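Come plug things in with us! Gravinlow robot club is looking for new people

We have room for a few more on the student build team this semester, and I'd love it if one of them was you. I run the Wednesday evening sessions at Gravinlow, and I'm also the person who answers the email, so whatever you send in comes straight to me.

The project is called Horka. We're teaching a pair of robot arms to do board assembly, the fiddly kind that people usually do with their fingertips – picking up a connector, lining it up and pushing it home. In the spring we take it to the Kershaw student challenge, where 19 teams are signed up so far. Last year we came in 7th and I'm still a little sore about it.
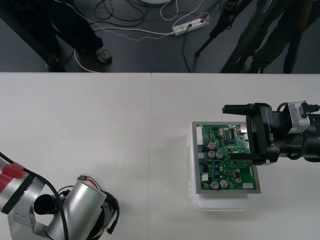 You don't need to be an engineering major. We've had people join from music, nursing and accounting, and the accounting student ended up writing most of our test log. What I do need is somebody who can show up most weeks, doesn't mind doing the same thing over and over, and will tell me when something looks wrong (even if it's my code, especially if it's my code).

There are 2 kinds of spots open. The first is operator. You'd run the arms through practice attempts and write down how each one went. We logged 278 attempts last semester and I want a lot more than that before Kershaw!
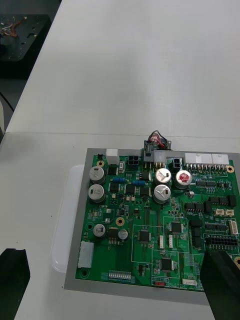

The second spot is for someone who likes looking at things closely, and I'm calling it board lead until I come up with a better name. You'd learn our practice board inside out and decide which connections we try next, and in what order. Most of the plugs we care about go in along one edge, where a little harness with red, white and gray wires sits in a white connector with other connectors on both sides, so there isn't much room to be sloppy. If you've ever fixed a game console or built your own PC you'll feel right at home. If you haven't, come anyway and I'll teach you.

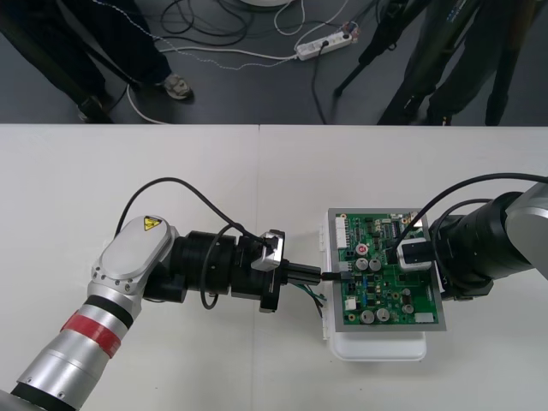
Sessions start at 6 p.m. and go until we're hungry. Your first couple of weeks would be mostly watching and asking questions, then you'd get a turn with somebody next to you. We spend a lot of time on getting the two arms to share a job, like having the left one bring the plug in while the right one presses on the board. It's slow work and I find it weirdly relaxing.

It's unpaid, sorry, but there's pizza, and Skekstead students can ask their advisor about lab credit. To apply, send the club a few lines about yourself and anything you've built, broken or taken apart. No resume needed. I'm reading everything as it comes in and would like both spots filled by the end of August.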